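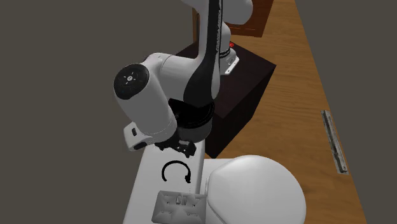

ETARI ANNOUNCE SECOND ALBUM "FOLLBERG," OUT THIS MARCH ON HOPKIN RECORDS

Hi all, Soledad Bañuelos here. I sing and play the loud guitar in Etari, and our label said I could write the press release myself as long as I got the title and the month right. So: the album is called Follberg, it comes out in March on Hopkin Records, and I am so excited I've been playing the test pressing to my mother over the phone.

It's 42 minutes long with nine songs, and we made it in Stevcombe, where three of us grew up and where the drummer now claims he grew up too (he moved there at sixteen). We tracked most of it live in one big room with the amps turned up way past what was polite. The first record was all layers, months and months of them, and when we took it on the road we couldn't play half of it. This time I wanted songs we could walk out and play the same night we wrote them.

The first single is "Salt Bridge," which is out today. It's the fast one! It has a riff I'd been carrying around since high school and a chorus the whole band yells. If you liked the slow, gloomy end of our debut, hang on for "Porch Weather," the closer, which runs past eight minutes and has my favorite bass part on the album. There's a trumpet on it too, borrowed along with its owner from the wedding band down the hall.

Vinyl people, this part is for you. Hopkin is pressing 2577 copies on cloudy green, and 99 of those come with a lyric book I wrote out by hand. My wrist has not forgiven me. Pre-orders are open now at the label shop, and there's a CD and a download if you don't have a turntable.

We'll play the whole album front to back at 2 hometown shows in Stevcombe the week it comes out, doors at 7 p.m. both nights, all ages. A longer tour comes after that, and I'll post the cities as soon as the van is fixed.

Press folks: advance streams, lyrics and interviews all go through the Hopkin press desk. I like talking about guitar pedals and will do it for as long as you let me.

Love and feedback,
Soledad

Comments (4)

marnie_k: Salt Bridge has been on repeat all morning. That chorus!!

dustbowl77: Any chance of the debut getting a repress? Paid way too much for mine and it skips on side B.

Teo: is the lyric book only with the green vinyl or can you buy it separately

paperlantern: 8 minute closer, I'm in. Please come to the coast this time.

Contact: Hopkin Records press desk | © Hopkin Records. All rights reserved. | Back to top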